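How I Fold Striped Kitchen Towels So They Fit in One Drawer

I have a thing for striped towels. I bought my first stack from a little shop called Dindetti in September, and by the time I got home I was already wondering where on earth they were going to go. My towel drawer is 16 inches wide and it has to share with the oven mitts!

So I started folding properly, and I've stuck with it. It takes me maybe a minute per towel, less if the radio is on.

What you need

A towel, a flat surface, and something to put under the towel. I like a plain cloth in one solid color (blue works great with white towels, you can see every edge). A bare countertop is fine too, but a thin towel slides around on it and that drives me nuts.

Step 1: Lay it out the long way

Shake the towel once and drop it down with the long edges running left to right. If your stripes run the long way too, lucky you, they're basically free guidelines.

Step 2: Square it up

Go to the corners first. Pinch the two nearest you and pull gently outward until that edge goes straight, then do the same at the far side. Don't yank! Waffle and terry weaves will stretch if you pull hard, and then one side ends up longer than the other and you're chasing it all afternoon. A little waviness along the hem is okay. I used to iron mine first and I've given that up completely.

Step 3: Fold in half

Bring the near edge up to the far edge and match the hems. Check the stripes at both ends before you let go, and if they don't line up, open it and start again (it's quicker than fixing it halfway).

Step 4: Thirds

Turn it so the short end faces you, fold one third in, then the other over the top. Run your palm across it to push the air out.

Step 5: File it

Stand the towels on edge in the drawer, fold side up. I keep the thick Monda ones at the back and the thin ones in front, where I grab them most.

If a towel keeps coming out crooked, go back to step 2. Mine was nearly always a corner I hadn't pulled out. 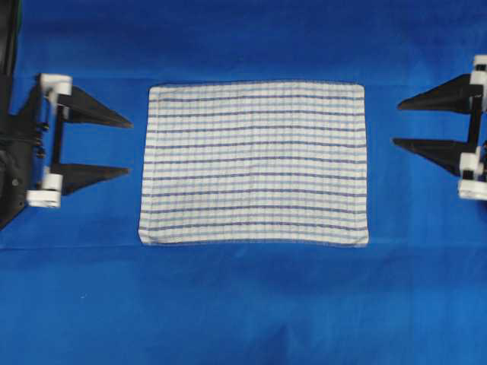
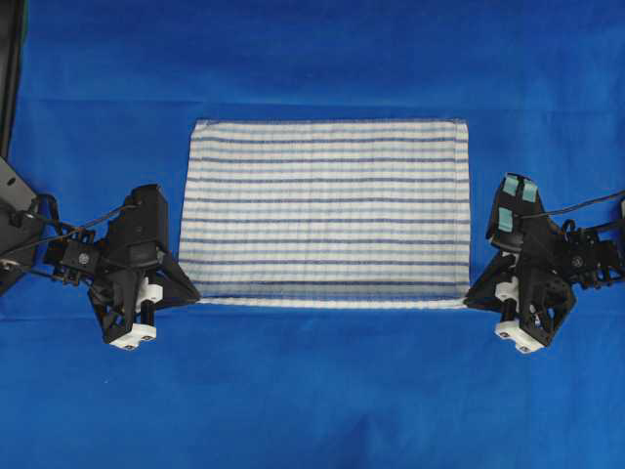 Striped towel spread flat on blue cloth, long edges left to right.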